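Cistthorpe Recipe Cards
README for version 2

Welcome, and thank you for downloading! You have 2,000 transcribed recipe cards on your hands, all of them typed or handwritten by home cooks in and near Cistthorpe, along with the notes people scribbled in the margins, which to my mind are the best part. I have tried to put everything you need into this one file so that you don't have to go hunting, and if it rambles in places, please forgive me and skip ahead to the part you want.

What is in the download

cards.csv has one row per card. It is the file most people want and you can open it in any spreadsheet program.

ingredients.csv has one row per ingredient line, tied back to its card by card_id. If a card lists butter twice (once for the dough and again "for the pan"), you'll find butter twice.

notes.csv holds everything written on the card that isn't the recipe: substitutions, complaints, arithmetic, "good for company," "too sweet," a phone number or two that we have blanked out.

units.txt is a plain list of the measures that turn up and what we think they mean. Please read the section on measures before you lean on it.

changes.txt says what is different since the first version.

Where the cards came from

The heart of it is the Chisholm box, a green metal file drawer that was handed over to the Cistthorpe library with its dividers still in place. Most of those cards are desserts, and a surprising number are gelatin salads. The rest came in after the library put out a call for more, and people brought envelopes, shoeboxes, and in one lovely case a spiral notebook with cards taped onto the pages. A smaller group came from Vanow, just down the road, where the church kitchen had kept its own set for suppers. You can tell the Vanow cards right away because the quantities are enormous and the directions are very short.

Everyone who lent cards signed a form saying the text could be shared. The cards themselves went home with their owners, apart from the Chisholm box, which stays in the library.

How the cards were typed up

Each card was typed exactly as written first, spelling and all, into the text_asis column. Then a second pass filled in the tidier columns: title, course, yield, oven temperature, and so on. We kept the two passes apart on purpose. The first version of this collection mixed them together, and by the end I couldn't tell whether "oleo" had been on the card or whether someone had changed it to margarine out of kindness.

If a word couldn't be read, it is marked [?]. If we had a fair guess, it is written with the question mark after it, like [nutmeg?]. Crossed-out words are kept in text_asis between slashes, and left out of the tidy columns. Please don't strip the slashes before you look at a few of them. A good many cooks changed their minds about sugar, and it always seems to go down a little over the years.

Columns you may need help with

card_id starts with C for Cistthorpe or V for Vanow. The number after it is only the order we typed them in and has no other meaning.

title is what the card calls the dish. We didn't correct it or group things together, so you'll meet Porcupine Meatballs, Porcupines, and Mother's Porcupines as separate titles.

credit is the "from the kitchen of" line, reduced to yes or no. The names themselves are not in the public files. I know that takes some of the charm out, and I was sorry to lose them, but plenty of the people credited were neighbors who never had a chance to say yes.

course is our own label, and it's the column I would trust least. Is a carrot and raisin salad with marshmallows a salad or a dessert? We went with wherever the card was filed in its box, and where there was no filing we went with a vote of whoever was at the typing table.

vessel is new in this version. It records any bowl, pan, dish, or plate the card mentions, in the card's own words. 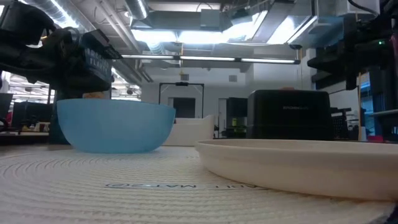

I added vessel after getting fed up with recipes that depend on one and never give its size. "Pour into the usual pan" is in there more than once. So is "the big bowl," and you can only hope yours is big enough. Where a card gives dimensions, they go into vessel_size, and where it doesn't, vessel_size is left blank. We never filled one in from common sense, tempting as it was with the angel food cakes.

hand is typed, handwritten, or both. Both usually means a typed recipe with a note in pen.

wear is a simple scale of clean, used, and loved. A loved card has stains over the writing. It isn't scientific, but it's quite fun to sort by, and if you want to know which recipes people really cooked, I'd start there.

A word about measures

Please be gentle with these. A cup is usually a cup. After that things get looser. "Butter the size of an egg" appears often enough that we gave it its own line in units.txt, but the conversion beside it is our best effort and you may like a different one. "A can" is worse. Cans have changed size over the decades, and the cards hardly ever say which one. Boxes are the same story: a card that says "1 box pudding" or "half a box of crackers" was written by somebody who had the box right there in the cupboard and saw no reason to say more. In ingredients.csv we left all of these as package measures with package_size blank, unless the card gave ounces.

If you are planning to work out nutrition or cost, I'd set the package rows aside and treat them on their own. Please don't fill in modern sizes across the board and then compare one decade with another. You would end up measuring the grocery business more than the cooking.

Oven temperatures have their own trouble. "Slow," "moderate," and "quick" are kept as words in oven_asis. The oven_f column has a number only if the card has one.

The checked set

We pulled 500 cards by random draw and had them typed a second time by someone who hadn't seen the first typing. They are flagged in cards.csv with checked = yes. Where the two typings disagreed, the card came out again and was settled by looking at it together, usually with the desk lamp tipped sideways. Fractions caused most of the trouble. A penciled 1/4 and a penciled 1/2 can look like twins when the card has been near a stove for years.

If you need the cleanest text you can get, use only the checked set. It has both Cistthorpe and Vanow cards in it, but the Vanow share is small, so I wouldn't draw any grand conclusions about church suppers from it alone.

What it is good for, and what it isn't

People have used the first version for teaching spreadsheet basics, for a talk on how handwriting changes, and for a community supper where every dish came off a card. I love all of those. It should also suit anyone who is curious about how instructions get written down by people who already know how to do the thing. There is a card in the Chisholm box whose whole method is "mix and bake," and I'm told the cake was wonderful.

It is not a fair sample of what anybody ate. People don't write down the things they cook every night. Scrambled eggs are missing, and so are plain potatoes. Desserts are overstuffed for the same reason, plus they're what folks trade.

It is not a tested cookbook either. Some of the canning and preserving cards give methods that are not considered safe today. They carry safety = caution in cards.csv, and I would ask you kindly to keep that column if you pass the data along to others, even in part.

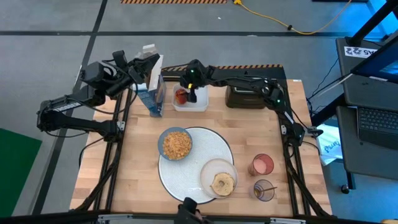

One reader wrote in March to say that the caution flag ought to go further: "I used the preserving cards with a class and they went straight to the text column and never looked at the flag. Could you put the warning in the title as well? Also, the pickled beets are listed twice, and my grandmother would like it known that the second card is the right one."

Both fair points. I didn't want to add our words to the title column, so there is now a display_title column that has the warning in front of it, and that's the one to show to students or put on a web page. As for the beets, both cards stay in, since they came from different boxes and disagree about the cloves.

Known problems

A few Chisholm cards were stuck together and only the front of the top one could be read. They are marked partial = yes.

Some cards were clearly copied from a package or a magazine. We flagged the ones that say so and surely missed others.

Accents were lost in the first version. They have been put back wherever the card has them, but some of the kolache cards spell it several ways on the same side, and we left them that way.

The typing tool, a little form built on Brerneson, sometimes turned a degree sign into a zero. If you see an oven set to 3500, please write to us and we'll pull the card if its owner is willing.

Sharing and credit

You are welcome to use the files for anything, paid or unpaid, so long as you say they came from the Cistthorpe Recipe Cards and keep the safety column. If you change the tidy columns, a line saying so would be much appreciated. Corrections can be left at the library desk or sent to the address in changes.txt. Please give the card_id, and if you've cooked the thing, do tell us how it came out.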